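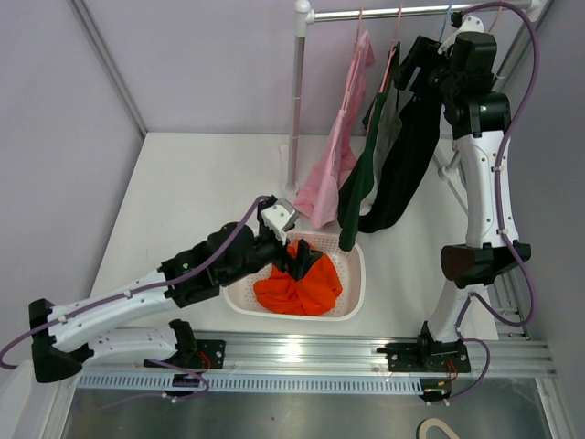 Adom Ansah wants to know if he's the only one who waits until the hangers run out before doing any laundry, and whether there's a gentler way to get from a heaped basket to a full rail on a weeknight. You are far from the only one, Adom! Eleven of you wrote in after the last issue with some version of the same question, so the December clothes page is all about the basket and the rail and the short trip between them.

I love a hanging rail. I'll say that up front so you can discount my opinions accordingly. I grew up in a house with one closet for four people, and when I moved into the Salleck Street apartment (no closet at all, just a hook behind the door) I bought a metal rail the first weekend and have never gone back. You see everything you own. You notice the dark green top you forgot about in March. And if a thing hasn't moved along the bar in a month, well, you have your answer about that thing.

The basket end is where most of us come unstuck. A plastic one with holes in the sides is my favorite, light to carry and easy to wipe out, and the air gets through if something has to sit in there overnight. But clothes go in any old way and come out the same way, all bunched up, and an orange-red shirt that was perfectly nice on Sunday's line looks like a dishrag by the time you find the collar. So my first tip is to lift things out one at a time from wherever you can get hold of a good handful, give each one a real shake, and find the shoulders before you reach for the hanger. I used to do it the other way around, hanger in one hand, digging with the other, and I dropped half of it on the floor.

Put the basket right under the rail, too. I mean right under it, so the hems almost touch. On a table is even better if your rail is a short one, and your back will thank you by about the third load. Afiq Sutanto wrote that he stood his little rail on the kitchen table for one evening and it stayed there for 30 days. His family ate on the couch. They seem to have enjoyed it.

Now, colored hangers! I resisted these for years because I thought they looked like a kid's room, and then my sister gave me a pink and orange bundle and I was won over in a week. Pink is for things that need wearing soon, orange is for things that can wait, and I don't have a third color because I'd never remember it. Several of you do it by person, which makes a lot of sense in a bigger household. One reader on Drultach Road does it by how much she likes the item, and says the bottom of the ranking went to the swap table last spring without a tear.

A few smaller things from the mailbag:

Dark clothes at one end, always. Black especially, where the lint shows.

Leave a hand's width between garments if they're still a bit damp. If they're bone dry you can squash them up as much as you like.

Tighten the joints on your rail twice a year. The plastic fittings at the top of the poles work loose, mine certainly do, and a rail that leans will dump everything at the low end.

Button the top button. Just the top one. It keeps the neck from sliding off and takes two seconds.

The swap table is back at the Meton Hall this month, by the way, and we could use more hangers of any color. Last time we had 119 on hand and they were gone before lunch, with people carrying coats home over their arms. Drop them in the box by the side door any morning before ten. Adult sizes are especially welcome, and dark pants in any condition short of holes.

Next issue is socks. Send me everything you know.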